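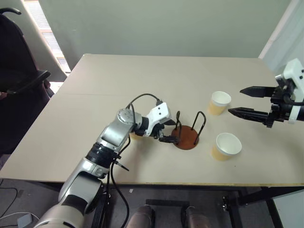

Kullus: setup and upkeep of the two-arm cup cell

6 min read

Kullus is the two-arm cell in the upstairs room at Marchal. Its job is to take paper cups off a table and put them in a wire holder on a round base. I look after it, along with Nusrat Usmani, who did the original wiring and has strong opinions about the rest. The brochure from Ciketura says the cell needs "no routine attention in the first 1,000 hours." We have been giving it routine attention since the first morning.

I was asked to write a page that makes the thing look easy. I can't do that, but I can write down what we do to it. If you are thinking of buying one, read the part about cables first.

The table

The manual treats the table as furniture. It wants a level surface and says nothing else. Our top is pale and matte, and there's a faint straight seam over toward the left. I was told the seam would make no difference to anything. It makes no difference to the arms, I'll grant that. A paper cup pushed sideways across it is another matter, and I'd like to know whether the person who told me so had ever pushed one.

So we keep starting positions away from the seam. Before a session, wipe the top with a barely damp cloth and let it dry completely. Go around the table with your hand flat and feel for grit. Then push down on each corner in turn. If a corner moves, fix the foot under it before you touch any settings. We once spent most of a morning adjusting a grasp height in software when the table had a loose foot.

Pale top, pale rims. Whoever picked that combination didn't have to tune the detection. Niltell, the vision package, is supposed to handle it "out of the box," a phrase I've stopped reading. It handles it well enough with the blinds closed to the same angle every time. Bright daylight from the side changes what it makes of a white rim, and overhead lights put soft glare patches on the surface. We settled on one blind setting and one light setting and wrote both on tape by the door. Please leave them alone, even if the room feels gloomy.

The cables

If I had to bet on what will stop this cell in any given month, I'd bet on cable. Black cable loops over each wrist, more of it hangs off the forearms, and then there's whatever has ended up on the floor. The data sheet lists a bend radius. It doesn't tell you what happens to the loop when the wrist rolls all the way over, and the arm will roll all the way over sooner or later if the planner thinks that's the shortest route.

What we do:

Power down and move each arm by hand through its reach, slowly, watching the loop. It should open and close without rubbing on the elbow. If it drags, move the tie point and start over.

Check the tie at the gripper end with your fingers. It should hold the jacket without pinching it. Nusrat cuts the tails flush and files them, having been scratched often enough.

Look at anything that sticks out sideways near the collars. Plugs and pins get brushed by sleeves. We had an intermittent fault in December that two people diagnosed as firmware. It was a connector that hadn't been pushed home.

Keep the floor run off to one side and keep chairs away from it. Office chairs roll over cables and don't report it.

Ciketura sells a molded sleeve that is meant to take care of all this. We tried one. It looked very neat and made the wrist stiff, and the arm started stopping itself on load warnings. It's in a drawer now.

Homing and the first moves

The startup routine takes 17 minutes if everything goes well, according to the card. I've never had it go that quickly, and I no longer believe the card was timed with a real person standing there. Clear the table, home the left arm, home the right arm, then open and close each gripper with nothing in it. Listen while you do this. A clean close has an even sound from start to finish. A gritty one usually means paper dust near the slide.

Next comes the touch-off. We bring the fingertips down to a gauge and check the height on both sides. We allow 2 mm between left and right. The documentation promises far better, and on a good day we see far better, but the cup doesn't care and I'd sooner spend the time elsewhere. Write the numbers in the book even when they're boring. A slow drift only shows up if the boring entries are there to compare with.

Put the cup holder down last. Its base is round, so it has no natural front, and the opening in the wire has to face the way the program expects. Turn it a few degrees off and the arm will try to lower a cup through a hoop of black wire. We made a pencil mark on the underside and another on the table. The table mark gets wiped away by the cleaning routine described above, and I redraw it. There is probably a better system.
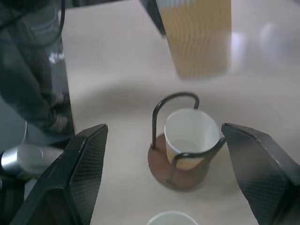 The finger pads

Pads are the one part where I agree with the supplier, at least in principle. A fine crosshatch holds a paper wall better than smooth rubber does, and it does so with less squeeze. My quarrel is with the service interval, which they give in months. Months mean nothing. A pad that has sat idle since spring is fine, and a pad that has spent an afternoon on corrugated sleeves may be packed with fiber.

We go by cycles. After every 126 grasps the program parks both arms and asks for a pad check. The number came from our own logbook: it was the shortest run we'd had before a cup slipped, and we've seen no reason to get braver about it.

Brush along one direction of the pattern, then the other, using the soft nylon brush in the tray. Don't use the wire brush. Don't use compressed air either, whatever the video shows, as all it does is drive the dust up into the finger mount. For sticky residue, a little isopropyl on a lint-free cloth, wiped toward the tip. Look at the raised edge as well as the flat face. Wear starts on the edge, and once the edge rounds over, the pad begins to slide under the cup's rim when it should be pressing on the wall.

Change pads in pairs. I have been told this is wasteful. I have also been called upstairs to find out why cups were going in at a slant, and it was one new pad facing one old one.

Squeeze and speed

The default grip force is too high for paper. Ciketura's answer is that the controller adapts. I've watched it adapt, and what it does is dent the first cup and go easier on the second. Set the force by hand. Start low enough that the cup slips, come up a step at a time until it doesn't, and stop there. Repeat for sleeved cups, which need their own value. An empty cup is also much less forgiving than people expect, having nothing in it to keep the wall round or the base planted.

Speed is where visitors tend to have suggestions. The arms can certainly move faster than we let them. The last few inches above the holder are slow on purpose: a tall cup that brushes the wire on the way down will tip, and then the second arm is reaching for something that has moved. Everything else in the cycle can be sped up later by someone who enjoys that.

When it stops

Most stops clear with a look and a reset. Look first. The screen will offer you the reset button before you've seen anything, and if you press it you lose the joint positions that would have told you what happened. Write down the code, write down where each arm is, then reach for the button.

Stay back from the table while the arms are live, including when they appear to be doing nothing. A paused arm and a finished arm look the same to me and I've been doing this a while. If you have to right a cup or shift the holder, use the stop first and keep a hand near it.

For faults that come back, our order is connector, cable, pad, table, lighting, software. Niltell support will ask you to begin at the other end and reinstall. Nusrat's view is that you can let them talk while you check the connector.

Spares live in the gray tray: pads in pairs, short ties, the gauge, two brushes, and the cloths. If you take the last pair of pads, put the empty bag back in the tray so we know to order. They take longer to arrive than the website says.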